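Rubber feet and pads going sticky in storage: cleanable or finished?

Posted in Materials and Repair
July 28, 2023
Tags: rubber, elastomer, storage, adhesive residue

plollent_bench

I have a plastic storage tote of small parts that went into an attached garage last November and came out this month. The tote holds replacement feet for speaker stands, a few drawer bumpers, some ribbed strips cut from sheet stock, and two screwdrivers with soft black handles. The garage is not heated or cooled. I don't have a temperature log.

The parts are in three conditions. The speaker feet look and feel normal. The drawer bumpers have a gray haze that wipes off with a dry cloth and comes back after several days. The screwdriver handles are tacky enough to hold a paper towel, and the tack does not come off with dish soap and warm water.

I would like to know whether these are one failure or several, which of them can be cleaned, and whether any of the strips are worth installing. They would go on a clamp that holds light work, nothing over 15 pounds. Hardness of the strips was sold as 50 Shore A. I don't own a gauge, so I can't say whether it has changed.

3 replies

titberg

Isopropyl alcohol. Wipe it until it stops being sticky. Worked on my flashlight.

Gounder

You have at least two separate things going on, and they should be treated separately.

The haze on the bumpers is most likely bloom. Waxes and antioxidants are mixed into many rubber compounds at a level higher than the rubber can hold in solution. The excess moves to the surface over time and forms a thin film. In most cases this is harmless to the part, and the wax portion is there on purpose as protection against ozone. Wipe it off if it bothers you or if you need to glue to the surface. Otherwise leave it alone. If you remove it every few days you are slowly using up the additive.

The handles are a different matter. Soft-touch grips are usually a thermoplastic elastomer molded over a hard core, or a thin polyurethane coating sprayed on. Polyurethane of the polyester type reacts with moisture in the air and breaks down into shorter chains, and the short chains are what you feel as tack. Thermoplastic grips can also get sticky when oil or plasticizer moves to the surface. You can tell a coating from a molded grip by scraping lightly near the end of the handle. If a thin layer rolls up and hard plastic shows under it, it was a coating.

For a coating, alcohol at 90 percent or higher will take the whole layer off. The handle will then be smooth and hard, but usable. Test a small spot first, as some clear plastics craze in alcohol. For a molded grip, alcohol cleans the surface and the tack normally returns. Talc hides it for a while. Neither process can be reversed.

Do not use acetone on either one. Do not store the sticky parts against the good ones. Plasticizer will move from one to the other, and into the wall of some plastic totes.

As for the strips, bend one double and look at the outside of the bend under a strong light. Fine cracks running across the bend mean ozone damage, and the strip should be thrown out. If there are no cracks, press a thumbnail into it and let go. The mark should be gone within a few seconds. A strip that has hardened will barely take the mark, and one that has softened will keep it.

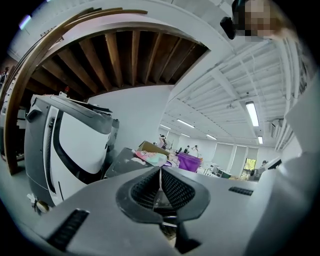 Mounting matters as much as the condition of the rubber. A strip glued to a flat jaw is loaded mainly in shear when the work tries to slide, and old rubber with bloom on it is a poor surface for adhesive. Clean the back with alcohol, scuff it with 220 grit, clean it again, and let it dry before the glue goes on. If your clamp has angled jaws, like the dark gray V-shaped pair in the photo, line both halves with ribbed pads from the same batch. One hardened pad facing one fresh pad will not grip evenly. Keep a gap where the pads approach each other so the rubber has somewhere to go under load.

For the next winter, use sealed polyethylene bags with the air pressed out, one compound to a bag. Keep them dark and away from motors, chargers and anything else that may produce ozone. A closet inside the house is better than the garage. Under 40 percent humidity is a reasonable target for polyurethane.

Prulerard

Agree with most of the above. One correction on bloom: a gray or white film can also be sulfur or zinc salts left from the cure, and those interfere with adhesive more than wax does. Warm the part gently with a hair dryer. Wax bloom clears as it melts back in and the others mostly stay put.

I would also skip cyanoacrylate for the strips unless the backs are very clean. It sets brittle, and it peels from one end once a corner lifts. A contact cement rated for rubber has held up better for me on clamp faces. Coat both sides, wait until it is dry to the touch, then press hard and leave it overnight.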